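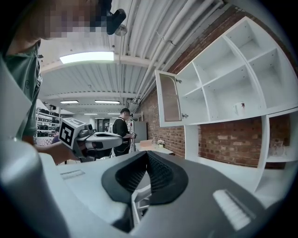 Section 6: Getting Brabec to know where your hands are

Welcome back! If you've come straight from Section 5, your hand-held grippers are charged, paired and showing up in the device list, and you're ready for the part that most people find a little fiddly the first time through. Brabec is the tracking half of the Trostis software, and its whole job is to work out where each gripper is and how far its fingers are open, all the way through a recording. A careful set-up now will save you an afternoon of head-scratching later on, so pour yourself something nice and take it slowly.

Before you begin, have the grippers you plan to use within reach, the marker cubes fitted, and the Asau console open on your computer. You'll want the recording room lit the way it will be lit when you do your real work.

1. In Asau, open Tracking and choose New Session. Give it a name you'll recognize in a month's time. (We have all had a folder full of sessions called "test," and it is no fun at all.)

2. Under Devices, tick each gripper and type in the number of its marker cube. The number is on the card that came in the cube's bag. Two cubes with the same number in one session will be refused, and Asau will tell you which pair is the trouble.

3. Set the camera rate to 60 frames per second. Lower rates do work, but quick wrist turns get smeared and the tracker has to guess.

4. Pick up the first gripper and press Start Finger Check. Squeeze the trigger all the way, let it go all the way, and repeat at an easy pace until the bar on the screen turns green. Do the same for each gripper on your list.

Note: Soft fingers bend when they meet something firm, so do the finger check with nothing between them. Brabec takes the fully closed position as zero, and a pencil left in the gap will throw off every width it reports afterward.

5. Press Map Room and walk the whole area you mean to record in, turning your wrist gently so the gripper's camera gets a look at the walls, the shelves and the ceiling. Corners and edges that stay put are what the software likes best. Keep going until the feature count reaches 296, at which point Save Map lights up.

Caution: Plain white doors and panels give the tracker very little to hold on to. If the count stalls while you're facing one, turn toward brickwork, shelving or anything with some pattern to it, and then come back around.

6. If two people will be recording together, have both of them stand where they'll be working and press Shared Check. Each marker cube should appear in the other person's preview with a thin blue outline. Swap sides once and watch that the outlines follow along.

Note: A hand wrapped over the cube hides it just as well as a wall does. Hold the gripper by its handle and leave the cube's faces clear.

7. Press Save Map, then record a short trial and play it back. The drawn path should be smooth. If it hops, open the log and look for code 884, the message for a lost map, and repeat step 5 with a slower walk.

Once the trial looks good, you can go on to Section 7, Exporting to the Planner.

Last updated: May

This site uses cookies to remember your language and manual version. Accept / Manage settings

Comments (3)

Negin Moradi
Thank you for the pencil note. Mine was a cable tie, and all my widths were off until I did the finger check over.

Trevor Bunting
We run this at the Drorkovthorpe workshop and the map count got stuck every time until I slowed way down. Could step 5 mention walking speed earlier? I only found it by reading the bit on code 884.

Negin Moradi
Seconding Trevor. Also, does the saved map survive moving a shelf, or should I walk the room again?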